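Review: the Haslam Good Practice Binder for Handheld Gripper Work
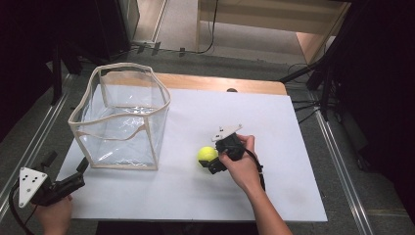
Sioned Jenkins
Session lead, Burside

I have read a lot of rule books for demonstration work and most of them go straight back on the shelf. The Haslam binder has been open on my desk since April, and I'm still finding things in it I like! It covers people recording tasks with handheld grippers, one in each hand, and it comes as 151 ring-bound pages plus a set of wipe-clean cards. We paid for ours out of the training budget, and I'd do it again.

The first section is on laying out the table, and it is wonderfully plain. Put down a board in one even color. Keep the objects few. Write down what goes where before anyone picks up a gripper, and use the same words every time. A ball and a clear bin on a white board is a good first task by their standard, and it's the one we now give to every new operator. Clear vinyl is hard going, mind you. It wrinkles, it throws back the light, and the binder has a whole page on it (page 6 of the objects section, if you get the binder) telling you to note the lighting on the task sheet and leave the lamps alone until the batch is done.

Cables get their own card and I could hug whoever wrote it. Let the cable fall in an open loop behind the wrist, never across the palm. Check that both arms can reach the far side of the board without a tug. Look at the floor too – anything lying where people walk gets taped or moved before the session opens. My crew knew all this already, more or less, but having it on a card by the table means the newest person can point at it and the oldest hand has to listen.

Then there is the section on how to move, which is where I learned the most. Close on the object slowly. Keep the marker plate on top of the gripper uncovered, so no sleeves and no leaning over. The hand that isn't working stays low and still, and it doesn't wander in to help halfway through a take. If you fumble, finish the motion and flag the take, and let the reviewer decide. We used to stop and start over, and our logs were a mess. Hywel Griffiths, who does our reviewing, went back through 717 older takes with the binder's checklist and came out with a much cleaner set and a long list of things to say to me.

A few gripes. The numbering is odd, with rules that jump from one section to another and back, and I had to make my own index. The cards smudge if you use the wrong pen. The rest-break advice is too thin for my taste: it says to pause when the grip hand tires, and that's all you get. We borrowed a better rule from the Rerkport handbook, which sets breaks by the clock, and stuck it inside the cover. I'd also like more on soft containers, the kind with fabric edges that sag when you touch the rim – one page isn't enough.

How does it stack up against the Relter guide? Relter is shorter and free, and it's fine if you run a session once in a while. It says almost nothing about flagging takes, though, and its table rules assume everything you handle is hard and square. For a room that's working toward 1000 takes of one task, I'd go with Haslam every time.

Get the ring-bound version if you can. The pages lie flat next to the table, and you can pull out the section you need and hand it to somebody.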